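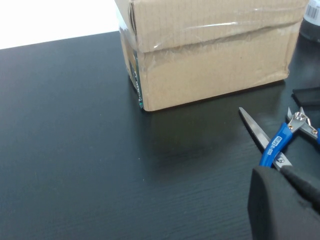
By Haziq Saragih
Posted in Home, Moving | January | 2 comments

I have moved apartments again. It was my fourth move since college and the first one where I paid attention to what I was doing, so I am writing down what I learned while I still remember it. Mostly this is for me, for next time.

The old place was on the third floor of a building in Jolside with no elevator. The new one is on the ground floor in Brorkholm, a 20 minute drive if the bridge is clear. I did the move over a weekend with my friend Deividas Uibo and a rented van. The rental place gave us the short van instead of the long one I had reserved, and we ended up making an extra trip. They took a little off the bill when I called. I should have checked the van before I signed for it.

The biggest change from my earlier moves was that I started with the books. In the past I left them for the end, when I was tired and only had large boxes left, and a large box of books can't be carried down three flights by a normal person. This time I got small boxes and filled them first, with sweaters on top to take up the last few inches. They were heavy but we could lift them. I also got rid of a lot. The used bookstore took two bags and the rest went to the shelf in the laundry room, where they were gone by the next morning.

I labeled by room, and that turned out to be only half useful. "Kitchen" on nine boxes does not help when you want the can opener. Deividas writes the room and then the three most important things inside, on the side of the box and never the top, so you can still read it when they are stacked. I switched over to his way about halfway through. The boxes I packed before that are the ones I am still digging through.

Tape was another thing. I bought the cheap kind first and it split down the middle every time I pulled it. I went back and got the better clear packing tape and used two strips across the bottom seam of anything with weight in it. None of those boxes opened up on the stairs. One of the early ones did, and it had the spice jars in it. The cumin is now a permanent part of the second floor landing.

The desk was the hard part. It is a Rebane, the older model with the fixed legs, and I did not remember that I had put it together inside the room. It would not go through the door. We tried it on its side, then on its end, then on its side again. In the end I took the top off, and that took an hour with the wrong screwdriver. The screws went into a sandwich bag taped to the underside. If you have furniture that came flat, check the doorway before moving day.

Costs, for anyone planning one of these: the van, gas, boxes, tape, pizza for Deividas, and a new shower curtain came to less than I feared. I had a quote from a moving company called Sustau for around 3,000 and we came in far under that. My back would have preferred Sustau. I think if I were moving farther, or had a real couch, I would pay for it.

Things I would do the same: keep one bag with sheets, a towel, phone charger, toilet paper and coffee, and put it in the front seat. Take pictures of the empty rooms before handing in the keys. Set up the internet two weeks early.

Things I would change: start collecting boxes sooner. Not pack the scissors. Eat lunch. I skipped it and by four in the afternoon I was arguing with Deividas over how to tilt a bookcase, and he was right.

The new place is quieter than I expected. The heat makes a knocking sound at night but it stops after a while. There is a window over the kitchen sink, and I can walk to the grocery store. I still have the bathroom shelf to put up -- the wall is some kind of old plaster and I have already made one hole I regret. If anyone has advice on anchors for plaster, leave it in the comments.

Next post will probably be back to bread, once I find the loaf pans. They are in a box that says "Kitchen."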